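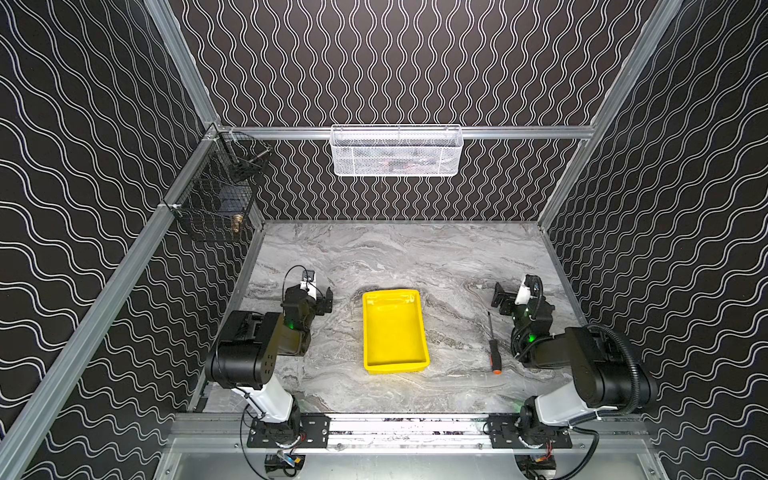

Wire-mesh baskets, white one on the back rail, black one on the left post.

paklow-labels

Text of storage labels from home workshops, sheds, craft rooms and a couple of school supply closets. What people write on the bin, drawer, jar or basket, and what was really in it. Text only, CSV.

Last edit August 5, 2024. Version 3.

Quick start

Unzip, open labels.csv. UTF-8, comma separated, quotes around anything with a comma in it. If Excel turns "1/4" into a date, import as text. It will do it every time, also to "3-8" and "10-24".

What's in the folder

labels.csv – the main thing, 452 rows, one per label
places.csv – one row per place, joined on place_id
merged_terms.csv – spelling variants and what they got merged to
CHANGES.txt – read if you used version 2
old/ – leave alone unless you need to reproduce the Drulau numbers

Columns in labels.csv

label_id – stable, never reused. Gaps are deleted rows
place_id – see places.csv
label_text – exactly as written, caps and misspellings kept
label_clean – lower case, variants merged
container – drawer, jar, tin, basket, bin, box, bag, other
medium – marker, pencil, tape printer, sticker, engraved, unknown
language – two-letter code, "mx" if mixed
contents_note – what the collector found inside, free text
match – yes / partly / no / empty / not checked
age_guess – owner's own guess, often blank
collector – initials
remarks – anything else, mostly complaints about handwriting

Line breaks in a label are written as a slash with a space each side. A slash without spaces was on the label itself.

Where it came from

Started as a side job. Renata Szulc was helping her aunt clear a garage in Tresonthorpe and typed out the drawer labels before the cabinet got sold. Then Bongani Naidoo did his father's shed, then it got passed around. Collection was by asking – friends, neighbors, the hardware swap mailing list. Collectors went in with a blank sheet, wrote down every label they could read, opened the container if the owner said ok, and wrote a short note.

No random sampling of any kind. People who let you read their drawers are people who have labeled their drawers. Please don't write that X percent of workshops do anything on the strength of this.

What counts as a label

Words or numbers put there on purpose by somebody who uses the place. Counted:

– masking tape with writing
– tape printer strips
– writing straight on the lid
– a paper tag tied to a basket handle

Not counted:

– original packaging text ("coffee", "shortbread") unless the owner said they treat it as the label
– a sample part glued to the front with no words. Lots of these, and they work great, but no text so no row
– price stickers
– shelf numbers from a previous owner

The shortbread rule caused arguments. Current rule is Chaminda Dissanayake's: ask the owner what they'd call the tin out loud. If they say "the shortbread tin" it's in, with medium = unknown.

The match column

yes = label describes most of what's inside
partly = label thing is in there along with other stuff
no = label thing isn't there at all
empty = nothing inside
not checked = owner said no, or lid stuck

"Misc" and its cousins (odds, bits, stuff, various, ???) are always coded yes. Can't be wrong. Filter them out before doing anything with match rates, otherwise the numbers look much tidier than the sheds were.

Labels naming a size ("M4", "1/4 washers") were only checked by eye. No calipers. A jar marked M4 with M5s mixed in would probably be coded yes.

Cleaning

Merging was done by hand by Aishwarya Iyengar, then looked over by Satish D'Souza. Where they disagreed the label stayed unmerged. So "plumbing" and "plumming" are merged, "fittings" and "pipe bits" are not. "Screws wood" and "wood screws" are merged. "Good screws" is its own term and should stay that way.

Brand names kept if written by the owner. First names replaced with [name], e.g. "[name]'s DO NOT TOUCH". Phone numbers and addresses removed, replaced with [removed]. A few labels were just a phone number, those rows were dropped.

Known problems

– Place 14 was collected twice by different people. Second pass kept. The first had more labels but half couldn't be found again, owner had moved things
– age_guess is a mess. "Before the kids", "80s?", "new". Not standardised and not going to be
– basket vs bin is fuzzy. Rule was see-through sides = basket, but early rows didnt follow it
– pencil is undercounted for sure. It fades, and collectors skipped what they couldn't read
– non-English labels were translated by whoever was nearby. Treat the translations in remarks as a help only
– a few contents_notes say "see above", meaning the row above on the collector's original sheet. Sort by label_id to get that order back

Changes since version 2

– added the medium column
– split "box" into box and tin
– fixed the row where contents_note had run into match
– dropped 50 rows from a craft store display. Should never have been in, those were shop labels
– terms list renamed to merged_terms.csv
– removed drawing of the cabinet layouts, too many mistakes in it

Fine to use for

Teaching spreadsheets and basic text cleaning, that's what most people take it for. Kpodo evening class uses it for the join exercise. Also good for typography people wanting real short text, and anyone planning a label set for a shared space who wants to see what words others reach for.

Not good for

Estimating anything about households in general. Training a handwriting reader, no scans are included and we won't be adding them. Finding out who owns what – please don't try.

Adding your own

Copy the header row into a new file, fill it in, send it to Renata. Leave label_id blank. Ask the owner first, and ask again before opening anything with a lock on it. One file per place. If you're unsure about a row put it in and say so in remarks, easier to drop it later than go back to somebody's basement.

Next batch gets merged in September. Anything after that waits for version 4, no date yet.

License and credit

Free to use and change, including in paid courses. Credit as "paklow-labels, version 3". Owners who asked to be left out later have been, and the same offer stands – write to Renata with the place_id and it comes out at the next version.

Collected by Renata Szulc, Bongani Naidoo, Chaminda Dissanayake. Cleaned by Aishwarya Iyengar and Satish D'Souza. Thanks to everyone who let us go thru their drawers.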